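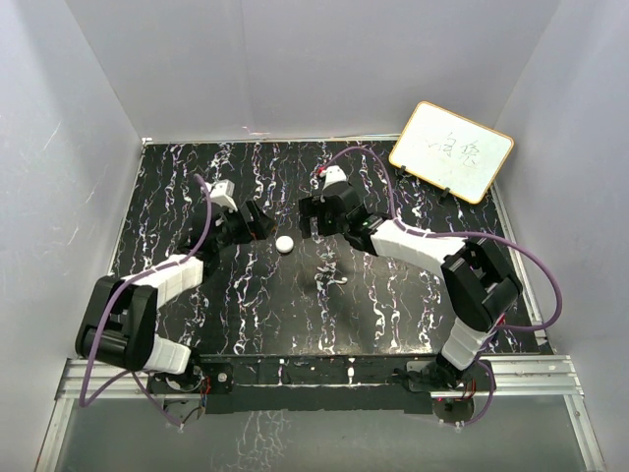 Before you start recording

Wipe the table first. Small crumbs and bits of tape are easy to forget, and later they are in 50 recordings and you cannot take them out. I use a soft cloth that is a little damp, then a dry one.

Check the cables with the arms in their furthest positions, left and right, before the first attempt of the day. A cable needs enough length to make a loose curve when the elbow folds. If it pulls at the wrist even slightly, the arm will fight against it and the learning system will copy this fight.

Start every attempt from the same resting position of the arms, but move the object. I made this mistake in January, when I put the object always on one spot. The arms learned the spot very well and the object not at all. Now I shift it by the width of a finger or two each time, and sometimes I turn it.

A whiteboard in the corner

Keep a small whiteboard where the camera sees it, and write on it which task you are doing. File names get mixed, especially when two people share one computer. Write large and press well with the marker, mine is often too faint to read afterwards. Two clips on the lower side are useful for a paper note.

Working with small round things

Anything round rolls. Let it come to rest fully before you begin, and approach with the fingers slowly and low. With two arms, decide before which one takes the object and which one waits. If both go at the same time you will get hesitation in the middle, and hesitation is learned also.

Keep the second arm out of the way but not switched off. I bring it up and back a little, with the fingers towards the middle, so it can come to help without a long travel.

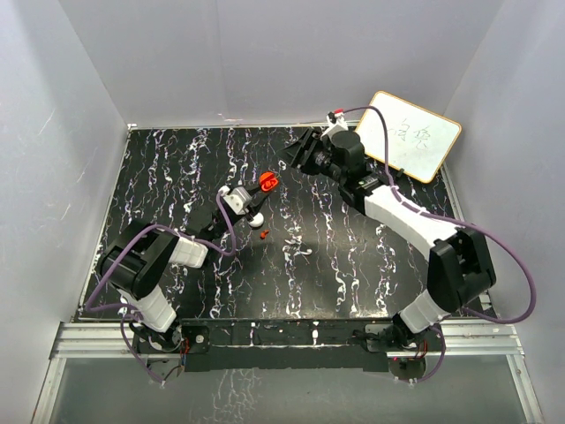
Left gripper at work, right arm held back. Small red piece on the table.

Good attempts, bad attempts

Do not delete a bad attempt in anger. Put it in a separate folder with one line about what went wrong. Nanami Ogura, who taught me most of this, keeps also the attempts where the object was dropped and then picked up again calmly. She says they are worth more than the perfect ones, and after our Skarar set I agree with her. That set had 1,651 attempts when we closed it.

Stop for a rest after 30 attempts. Your hands become quick and careless, and you will see it in the recordings – the grip closes too early, the lift has a small jump.

Watch 12 recordings from the start to the end before you train anything. Choose them from different hours, because the light changes. I had once a whole afternoon with the camera a little turned and I noticed it only on the next day.

Keep a paper notebook next to the table. Mine has the date, the task, who was driving the arms and the things that felt strange. A screw that was loose, for example, or a gripper that closed with a sound.

Moataz Ouali, 26 April 2020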